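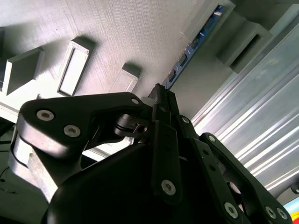 Silver screws on the black parts of a gripper.

Why do movies move?

Search Mavlow Kids... Go
Shares 16 | Comments 2

Have you ever sat in a movie theater with a big tub of popcorn in your lap and wondered how the people up on the screen can run and jump and dance? Well, I have a little secret for you, and it's one of my very favorites. Nothing in a movie is moving at all! A movie is a long, long row of still pictures, and each one is a tiny bit different from the one before it.

Your eyes and your brain are a wonderful team, but they can only work so fast. When pictures go by quickly enough, your brain stops seeing them one at a time and joins them together - and there goes the horse, galloping over the hill. 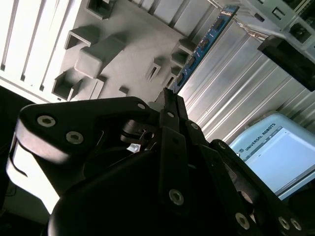

Black gripper fingers and a blue circuit board.

Long ago, when movies had no sound, many cameras were cranked by hand. The person turning the handle tried to take about 16 pictures every second, but arms get tired (yours would too!), so some parts came out faster than others. That's one reason people in very old movies sometimes seem to hurry everywhere, even when they're only going out to buy bread. Today some video cameras can take 60 pictures in a second, and the movement looks very smooth.

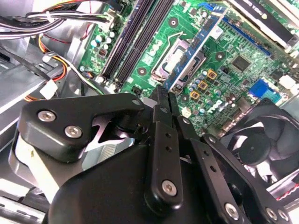
Photo: Shahnaz Biswas / Mavlow

Would you like to try it yourself? Find a pad of sticky notes and a pencil. On the very last page, draw a ball near the bottom. On the page on top of it, draw the ball again, just a little higher. Keep going until you run out of pages or patience, then flip them with your thumb, from the back to the front. Up goes the ball! If it jumps about too much, make your steps smaller next time.

Related
How do cartoons get their voices?
What does a movie director do all day?
Shadow puppets for a rainy afternoon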